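In praise of the thing that still works

My kettle, a Paulík, wishes to be registered. So does the toaster, and last winter a pair of curtains I bought from a shop in Stirkitside came with a card inviting me to begin my journey with them. I had hoped the curtains and I might simply hang about in the same room.

I have been thinking about replacement, a subject that arrives in my house by post. The Larnatum catalogue was 78 pages long when I first got it and is 265 pages long now, and I can't name one problem in my life that has been solved by the difference. It suggests that I refresh my sofa. The sofa is nineteen years old and smells a little of soup, and I am fonder of it than of several relations.

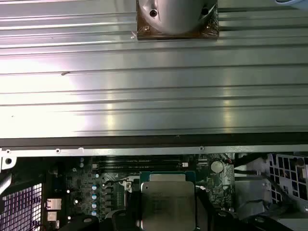 Vol. 12, No. 2 | Page 31

The usual argument for buying new is that mending doesn't pay. I was quoted more to fix the washing machine than the machine had cost, and the man on the telephone told me so in the gentle voice people keep for the bereaved. He was right about the money. He was working from a price list, and the price list was drawn up by the people who sell washing machines.

What the sum leaves out is the afternoon spent choosing another one. It leaves out the manual in fourteen languages, and the discovery that the new one plays a tune when it finishes, a jaunty little thing in a major key, which can be turned off only by holding down two buttons that are on opposite sides of the door. I now know the tune. I have caught myself humming it at a funeral.

My neighbours bought a Larnivo vacuum cleaner for 1,453 pounds. It is a handsome object and they speak of it with the forced brightness of people who have bought a boat. Their old one went to the tip in perfect health, apart from a belt.

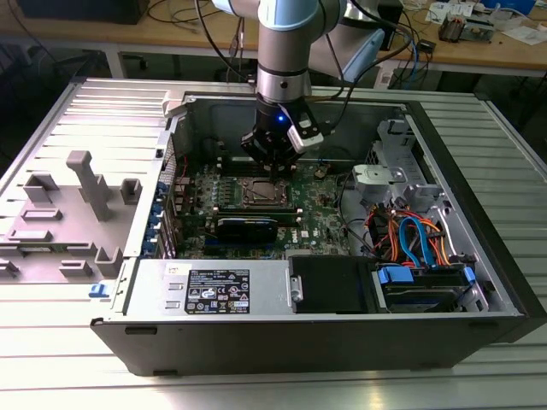
Isn't mending just a hobby for people with time on their hands?
It can be, and I've met those people, and they own too many small tins. But most mending is sewing on a button, or changing a fuse, and takes less time than finding the receipt.

I don't want to be holy about it. I have thrown away an umbrella because it annoyed me. I own a bread maker. There is a kind of thrift that is only vanity in an old jumper, and I have worn that jumper to dinner and waited for somebody to ask about it.

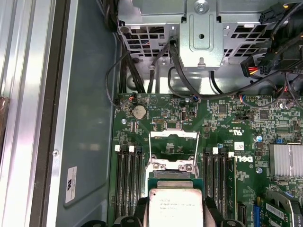
My quarrel is with the sealed box. A toaster today is glued, clipped or moulded shut, as if the makers feared I might go in and learn something. I don't say I'd understand what I found. Take the side off a big computer and there's a green Dell board and a lot of grey metal, and I could no more explain it than conduct an orchestra. But there is also a plain round screw, and I know what to do with a screw. It grants that somebody, some day, may want to get in. My kettle grants nothing of the kind. It has a smooth white bottom and a web address.

A shop could start by telling us, on the ticket beside the price, whether the thing comes apart. I'd settle for a small drawing of a screwdriver. In the meantime the curtains remain unregistered, and have started sending letters.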